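Name field rejects accented letters on the discrimination complaint form

Status: Resolved
Product: Clillus intake forms
Component: Public complaint form, letter templates
Reported by: Bălan Equal Treatment Advice Center
Priority: High

Description

We run the online form people use to report unfair treatment at work, in housing or in a hospital or clinic. The form asks for the person's full legal name. If the name has an accent or other mark on any letter, the form shows "Please enter a valid name" in red and will not go to the next page.

The people who use this form are often reporting that they were treated differently for where they come from or what they are called. Being told by our form that their name is not valid is a bad start. One woman closed the page and came in to the office instead. We don't know how many others closed it and did not come in.

Steps to reproduce

Open the complaint form.
Choose any complaint type.
In Last name, type Csizmadia. Works.
In First name, type Géza. Error appears.
Change é to e. Error goes away.

Expected: the name is accepted as typed.
What happens: the form can't be sent until the accent is removed.

Environment

Same result in 3 browsers, on desktop and phone. The paper form typed in by staff is not affected at entry, but see below.

Log

9:10 a.m. Support: Confirmed. The name check only allows the letters A to Z, hyphen and apostrophe. It came in with the March update. Before that there was no check.

9:45 a.m. Center: Please also look at the letters. We searched the case list and found 33 open cases where the name in the confirmation letter doesn't match the name on file. Some have a question mark in the middle of the name. Two landlords' lawyers have already written back saying they can't identify the person complaining.

10:30 a.m. Support: The letters are a separate fault. Case data goes through Flulla before printing, and the export is not saved as UTF-8. I have asked for the setting to be changed on your account.

11:20 a.m. Support: Name check removed from the test form. The field now accepts any letter, spaces, and a single name with no last name. It only refuses an empty field. Maximum length raised as well, it was cutting off at 31 characters.

1:05 p.m. Center: Tested with names from our own staff. All went through. One question, does the duplicate search still find a person if a worker types the name without the accent?

1:40 p.m. Support: Yes. Search ignores accents, storage keeps them. The printed name comes from storage.

2:15 p.m. Support: Export setting changed. Reprinted 2 letters from the medical treatment category, both correct. The change is now live on the public form. 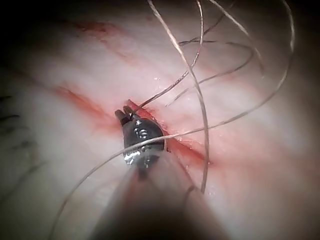
Géza Csizmadia: I filed in April and had to take the accent out to get past the first page. My letter came with the name I typed, so it does not match my ID. Will the old cases be fixed too, or do I have to file again?

3:00 p.m. Center: You don't need to file again. Your filing date stays the same. Reply to the confirmation email with your name as it should appear and a worker will correct the record and send a new letter.

3:25 p.m. Support: For the cases where the name on file is right, we can reprint in one batch. For cases where the person had to change their own name to get through, there is no way for us to know the right spelling. Suggest a short notice to everyone who filed after the March update. Draft text is attached to the case in Drokier.

3:50 p.m. Center: Notice approved with one change. We took out "special characters" and put "your name as you write it." Please change the same words in the help text next to the field.

4:10 p.m. Support: Help text changed. Batch reprint is set for tonight. Closing this ticket. Reopen it if any letter in the batch comes out wrong.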